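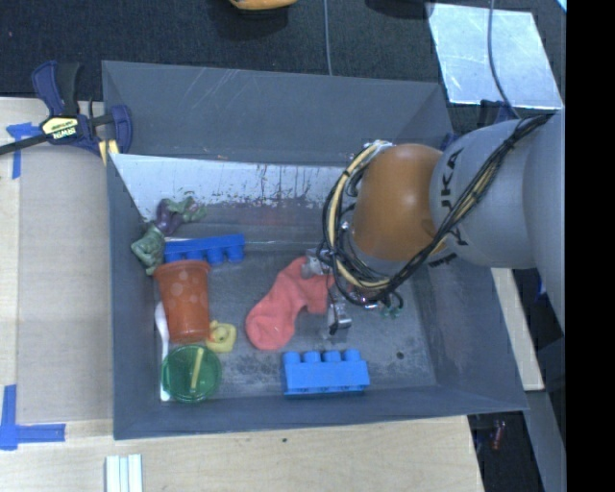

I have been trying to throw away a jar of buttons for two years. It started when we sold the house in Skerndale and moved to an apartment with exactly one closet, and I swore I would only bring things I used. I don't sew. I have never sewn. And yet the jar came along, wedged between the winter boots, and it now sits on top of the fridge where I can see it from the couch. What I needed, I decided, was something I could tip a whole drawer into without feeling that I was being rude to the drawer.

My sister-in-law thinks I make too much of this. She moved three times in her twenties and can pack a kitchen before lunch. But I grew up in a house where string was saved, and I suspect a lot of you did too, because when I mentioned the buttons in my last column I got more mail than I've had for anything since the piece on bad soup.

So, the closet. I gave myself the whole of March last year to get through the boxes we'd never opened. There were 39 of them, stacked along the bedroom wall so that I had to walk sideways to get to my side of the bed. I had written on every one in thick marker and none of it helped. One said MISC GOOD. Another said MISC, with no opinion given.

MISC GOOD turned out to hold a fondue set, a bag of foreign coins, a tennis trophy that belongs to neither of us, and the instructions for a washing machine we left behind in Skerndale. I kept the fondue set. We used it once in a rented cabin up at Mösli, the winter it snowed so hard the road was shut and we ate melted cheese for two nights running, and I can't look at those little forks without smelling wet wool. (We haven't used it since. The apartment smoke alarm is very sensitive.)

That's where I get stuck, and I think most people get stuck in the same place. The useful stuff is easy. You either need a second colander or you don't. It's the things with a smell or a weather attached to them. A box of plain kitchen things took me 10 minutes. A shoebox of ticket stubs and birthday cards took an entire afternoon, and at the end of it I had the same shoebox, slightly tidier.

I did try the popular methods. I tried the one where you turn all your hangers backward, and forgot which way was backward. I tried taking photos of things before letting them go, and now I have a phone full of pictures of lamps. I tried Utine, the swap store over in Staltden, where you bring a bag of your things and leave with a bag of somebody else's, which is a lovely idea and a terrible one for a person like me. I went in with six picture frames and came out with a bread machine!

What did work, a little, was doing it badly. I quit making piles. I stopped asking every object how I felt about it. I'd open one box after dinner with the radio on, take out whatever was obviously junk, and close it again. Some evenings that meant a dead flashlight and nothing else. Then a week or two later I'd open the same box, and things I had been sure about the first time looked a lot less special. I couldn't tell you why. Maybe you have to miss your chance to get rid of something once before you can do it.

By summer I could walk straight to my side of the bed. By the fall we had a chair in that corner, a green one, which I sit in to put on my socks and which is already collecting sweaters. There are still four boxes under the window and I've made my peace with three of them. The fourth has my father's tools in it, and I'm leaving that one alone for now.

As for the jar, I took it down last night and poured it out on the kitchen table. Mostly shirt buttons, a couple of big coat ones, a brass one with an anchor. I found one that matches the cardigan I was wearing, the cardigan with the button missing. So now I have to learn how to sew on a button.

Feb 20, 2022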